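Filed under: Kitchen Gear > Setup Guides
6 min read

Part 2: Setting up your Grakine countertop dehydrator

If you skipped Part 1, that was mostly me opening the box and complaining about the tape. This part gets you from a machine on the counter to your first tray of dried peppers. I've had my Grakine since November and I've made every mistake in here personally, so please learn from my wasted produce!

Before you plug anything in

1. Pick the spot. The fan blows out the back, so leave a good hand's width between the machine and the wall. I had mine shoved up against the tile for the first week and couldn't figure out why the back trays took forever. Keep it off carpet and away from curtains, and don't park it under a low cabinet unless you like warm cereal.

2. Wash the trays and the drip sheet in warm soapy water. The plastic has a smell when it's new. Don't put the door in the dishwasher. Mine went a bit wavy at one corner and it has never closed the same way again (it still closes, I just have to talk to it).

3. Run it empty for 40 minutes on the highest setting with a window open. You'll get a hot-plastic smell and that's normal the first time. If you still smell it on the second empty run, stop and write to the seller.

CAUTION: The machine pulls 900 watts. Don't share an outlet strip with a kettle or a toaster. My friend Torben Thiele did exactly that and spent the evening looking for his breaker box with a phone flashlight.

Getting your peppers ready

4. Sort them first. Anything soft, split or spotty goes in tonight's dinner, because one bad pepper can make a whole tray smell off. Small thin-walled chilies are the easiest thing to start with. Save the fat bell peppers for when you know how your machine behaves.

5. Rinse and dry them well. I roll mine up in a dish towel and leave them there while I have coffee. Surface water only adds time.

6. Put gloves on. Yes, for the little ones too. I once took out a contact lens two hours after cutting chilies and I'd like you to never know what that's like.

7. Lay out a plate for the ones you're working on and a bowl for the scraps. I like a metal plate because it doesn't hold on to the heat of the peppers the way my old cutting board did.

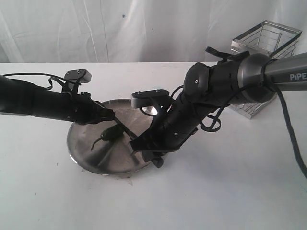
8. Decide whole or halved. Whole chilies look lovely in a jar but they're slow. Halved ones dry much faster and you can shake out a lot of the seeds if you want things milder. Slit whole ones once down the side with the tip of a knife so the moisture has a way out.

9. Load the trays in a single layer, cut side up, with a little space between pieces. No overlapping! They shrink a lot, so a tray that looks sensibly full in the morning will look half bare by bedtime.

Running the first batch

10. Set the temperature dial to the second mark and the timer to 13 hours. The timer shuts everything off by itself, so an overnight run is fine on paper, but do your first one in the daytime when you can peek at it.

11. Swap the trays top to bottom halfway through. The booklet says you don't have to. Teodoro Lozano, who grows more chilies than any one household could eat and has owned two of these, told me to do it anyway, and my bottom tray has been a lot better for it.

NOTE: Open the door slowly and lean back. Warm chili air comes out all at once and you will cough. I run the range hood the whole time and send the dog to the other room.

12. Test before you trust the timer. Take one piece out, let it cool on a plate for a few minutes, then bend it. A dry pepper snaps or crackles. If it folds like leather, put everything back for another hour and try again. Testing them warm doesn't tell you much, as they all feel bendy straight off the tray.

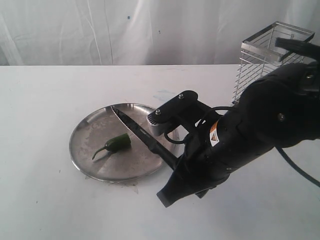
Stainless plate with a low rim, on the white table.

13. Let the whole batch cool fully before it goes in jars. Warm peppers sweat, and sweat turns into mold. Fill the jars loosely, put the lids on, and give them a shake once a day for the first week. If you see any fog on the glass, back in the dehydrator they go.

Cleaning up

Wait until the machine is cool and unplugged. Wipe the inside with a damp cloth and a drop of dish soap, and keep water well away from the fan grille. Seeds love to hide in the tray corners, and an old toothbrush gets them out. Keep your gloves on for this bit too (I forget every time). If you dry apples next, do a short empty run first or you'll have spicy apples, though my sister asked for more of those.

Next up is Part 3: grinding, and which jar lids seal properly.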